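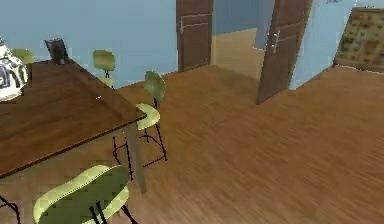

**Clivberg Robotics Lab** – 10/15/19
The Skeno method for training household robots in simulation is now documented. The work was led by Vasanthi Krishnan.

**2/** Policies were trained on 3723 simulated episodes of moving through furnished rooms and opening cabinet doors.

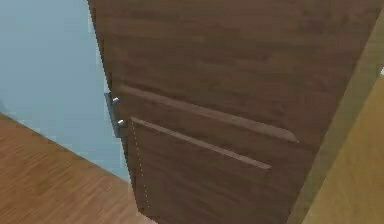 **3/** Door opening remains the harder task. On 1000 held-out trials, Skeno completed 800 – the Dultine baseline was not tested on doors.

**4/** Trials on physical cabinets are planned for November. Questions may be sent to the lab.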